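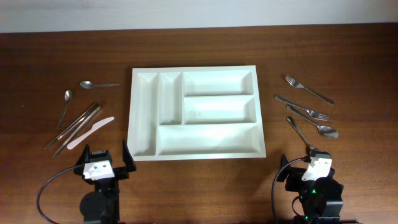
餐桌台面翻新：硬蜡油还是水性双组份，求讨论

版块：木作与涂装 > 表面处理

砂纸架第二层　楼主
发表于 2020年9月3日 星期四

餐桌，二手购入，用了 6 年，木种不明，原卖家只说“实木”，没有票据。原涂层判断为薄的开放式油性涂装，依据是棉签蘸酒精擦拭底面二十秒无软化、无粘手，刮刀轻刮没有成膜的碎屑，只有少量发白的粉。底面和台面处理方式可能不同，这一点我没有验证。

现状：
1. 常坐的两个位置，水滴停留五分钟后留下暗斑，干透后消退，但不完全。
2. 手臂接触区有油腻感，中性洗涤剂擦过后变涩，三四天后恢复原状。
3. 长期放餐具盒、水壶的位置，颜色与周围略有差别，换个角度才看得见。
4. 没有开裂，没有翘曲，直尺横向检查合格。

目标是日常家用，能耐热汤碗底和酱油，不追求镜面。手头有一罐 Tirness 硬蜡油，未开封，买时 319 元。另一个候选是 Doveo 的水性双组份聚氨酯，哑光。

想问三件事。第一，旧油性底子不清到白茬，直接上水性双组份，附着力有没有问题。第二，硬蜡油在餐桌这种高频擦拭的工况下，保养周期实际是多少。第三，砂到多少目合适，Tirness 的说明书和网上的说法对不上。

2 楼　榫头朝北
第一问，有问题。旧油没有清干净，水性涂料润湿不良，表现是缩孔或者局部鱼眼，喷涂刷涂都一样。就算当时看着铺开了，划格测试多半过不了。要上水性，老老实实砂到白茬，再用脱蜡虫胶封一道做隔离。
第三问，硬蜡油砂到 150 或 180 就停。砂得越细，木材表面压得越实，油进不去，颜色也浅。

3 楼　Mulugeta Negussie
我在工坊里做台面，两种都用。中文是后学的，术语有错请指正。
硬蜡油的固含量高，一道的量非常少。新手失败的原因几乎全部是涂多了。涂完等 20 分钟，多余的必须全部擦掉，擦到布上没有阻力。留在表面的油不能正常固化，会一直发粘，之后吸灰。
目数我不同意楼上。台面我砂到 220，端面砂到 400。端面吸油多，不砂细的话颜色会比大面深一截。

4 楼　榫头朝北
回 3 楼：端面砂细我没意见，我说的是大面。220 和 180 的差别要看木种，散孔材差别明显，环孔材孔大，砂到哪里都会进油。

5 楼　半桶清漆
说一个反对意见。餐桌不要用硬蜡油。
理由只有一条：耐化学品。硬蜡油的膜很薄，醋、酒、洗洁精原液停留时间一长就会有痕。产品做的标准测试是在充分固化之后做的，室温下充分固化要两三周，而且测试板是工厂条件。家里哪个人会等三周不在桌上吃饭？
水性双组份交联以后耐酒精、耐咖啡都高一档，七天可以正常使用。

6 楼　砂纸架第二层　楼主
回 2 楼：虫胶隔离那一道，厚度怎么控制？我担心虫胶层本身耐热差，热碗放上去，问题出在中间层。
回 5 楼：水性双组份坏了怎么局部修？我看到的说法都是整面重做。

7 楼　榫头朝北
一磅切的浓度，薄刷一遍，干后 320 目轻扫，扫到手感平即可。耐热确实是弱点，虫胶软化温度低，直接接触刚离火的锅底会出白印。碗底隔着面漆问题不大。担心的话用专门的水性封闭底，前提是砂干净。

8 楼　半桶清漆
局部修确实麻烦，这个我承认。但要算频率。膜厚够的话三四年才碰一次，硬蜡油一年要补一到两次，加起来的工时未必谁少。

9 楼　低速台钻
补充第一帖的判断方法。酒精擦拭只能排除虫胶和一部分硝基，不能证明是油。双组份聚氨酯、酸固化漆用酒精擦也没反应。刮下来发白的粉，恰恰是硬膜的特征之一，油性渗透型刮下来一般是木粉，颜色跟木头走。
建议再做两步：
一，台面不显眼处滴水，看接触角和变暗的速度。有膜的地方十分钟不变暗，磨穿的地方一两分钟就变。
二，120 目手砂十下，看砂纸。打团堵塞的是膜或者没固化的蜡，干粉的是木头。
楼主两个座位的斑和其他位置不同，很可能是膜磨穿了，其他位置的膜还在。这种情况直接涂硬蜡油，会得到一张花脸。

10 楼　砂纸架第二层　楼主
按 9 楼的方法做了。
滴水：座位处两分钟变暗；桌子中部十五分钟没有变化，擦干后无痕。
手砂：中部砂纸明显结团，白色；座位处是干粉，浅褐色。
结论是有膜，座位处磨穿。首帖的判断撤回。底面应该是没有做面漆或者只做了很薄的一道，所以我在底面测的结果不能代表台面。

11 楼　低速台钻
那就只剩一条路，整面去膜。
去膜的顺序：刮刀先走，砂光机后走。碳钢刮刀翻好刃，顺纹推，膜会成片下来，比砂纸快，也不发热。砂光机直接上，膜受热发粘，三分钟报废一张砂纸。
另外先确认是不是贴皮。看端面和大面的纹理是否连续，年轮应该能从大面转到端面上去。如果端面是独立的封边条，刮刀和砂光机都要收着用，常见的木皮厚度半毫米上下，80 目走两遍就可能露底。

12 楼　半桶清漆
同意先查贴皮。很多当“实木”卖的桌子是指接板加厚皮，纹理漂亮的反而要多看一眼。山形纹在相邻位置上重复出现，是顺序拼皮的典型痕迹。整块实木弦切也有山形纹，但相邻两块不会对得那么齐。光看大面下不了结论，必须看边。

13 楼　砂纸架第二层　楼主
端面检查过了，拆了一侧的桌腿连接板，从内侧看截面。年轮从大面连续转到端面，没有胶线，板与板之间是平拼。可以排除贴皮。木种还是定不下来，管孔肉眼可见，颜色偏红褐，也许原来擦过色。
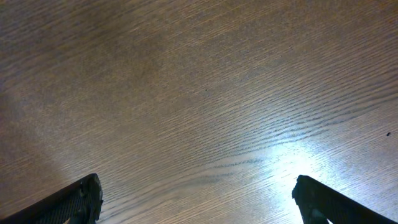 擦色这件事影响后续方案。如果颜色只在膜里或者木材表层，砂到白茬后整张桌子会变浅，桌腿不动的话，上下两个颜色。我倾向于桌腿一并处理，但腿是车圆的，砂起来工时翻倍。有没有只处理台面、再把颜色调回去的可靠做法？

14 楼　榫头朝北
有，但要打样。台面去膜后，在底面砂同样的目数，做四块样：裸木加硬蜡油，裸木加稀释的水性色精再加硬蜡油，浓度分两档，最后一块只擦酒精看湿色。干透后拿到桌腿旁边，在自然光下比。灯下比没有意义，暖光会把红色吃掉。
色精用水溶或者醇溶的染料型。颜料型擦色会堆在管孔和砂痕里，砂痕不均匀的地方全部显出来。

15 楼　Mulugeta Negussie
染料型耐光差，桌子靠窗要注意。我有一张台面，醇溶红棕，放在南窗边，第二年的五月就已经明显变黄。后来我换成带颜料的油，颜色稳定得多。砂痕的问题可以解决，最后一道目数手工顺纹走，不用机器收尾。
水性染料会起毛，先用湿布擦一次，干后用同目数轻砂，再上色。

16 楼　榫头朝北
耐光这条我接受。颜料油的缺点是颜色和涂层绑在一起，以后磨损了颜色一起掉，座位处会先变浅。染料进到木头里，磨掉涂层颜色还在。看楼主更怕哪个。

17 楼　低速台钻
两种可以叠：浅染料打底，颜料油调到位。工序多一道，耐光和耐磨都有兜底。Woldegiorgis 的那本涂装手册里有类似的配比表，可惜表里给的是稀释前的体积比，直接照抄会偏深，要自己打样。

18 楼　路过的角磨机
我说个省事的。座位处磨穿，局部补一下同类清漆，整面扫毛再罩一遍哑光，一天完工。讨论这么多，就是一张吃饭的桌子。

19 楼　低速台钻
旧膜类型没有确定，罩什么都是赌。磨穿处已经进了油脂和洗涤剂残留，不处理直接封在里面，半年内起皮。你做过的那张用了多久？

20 楼　路过的角磨机
两年，没起皮。旧漆是硝基，新罩的也是硝基。

21 楼　半桶清漆
硝基罩硝基是互溶的，和这里不是一种情况。酒精擦拭如果台面也没反应，硝基的可能性就小。楼主在台面上补做过酒精测试没有？香蕉水也擦一下。

22 楼　砂纸架第二层　楼主
补做了，台面中部。酒精无反应，硝基稀释剂一分钟轻微失光，没有软化、没有起皱。按这个结果应该是交联型的膜，不能互溶。18 楼的方案放弃。

目前的计划：
1. 刮刀去膜，台面全部，桌腿暂时不动。
2. 120、180、220 逐级砂，端面加到 400。最后一级手工顺纹。
3. 底面打样，按 14 楼的四块，再加一块颜料油。
4. 面层待定。

面层我仍偏向硬蜡油，理由是能局部修。5 楼说的固化期可以接受，这段时间用另一张折叠桌吃饭。

23 楼　半桶清漆
保留意见。既然已经到白茬，水性双组份的附着力障碍就不存在了，这时候选油等于放弃了刚花工时换来的条件。

24 楼　Mulugeta Negussie
两个都能用，取决于谁擦桌子。家里用粗糙的百洁布和强碱清洁剂，选双组份。只用湿布，选油。
擦过油的布请平铺晾干或者泡水，不要揉成一团丢在垃圾桶里。含干性油的布会自热，可以着火，每年都有工坊出这种事。

25 楼　榫头朝北
附议，布的事应当写进第一条。另外硬蜡油两道之间不要砂，最多用白色百洁垫轻扫。间隔按罐上写的来，温度低于十五度就加倍。

26 楼　砂纸架第二层　楼主
布泡水，记下了。
刮刀试刮了一角，膜片完整，刮完的颜色比预计的浅，红色有一部分确实在膜里。打样要先做。Kurbridge 的颜料油有两个红棕色号，我各买一份小样，到货后再更新。折叠桌今天已经搬出来了。

27 楼　低速台钻
小样开罐先搅到底，颜料沉得很实，用平头的棍子，不要摇。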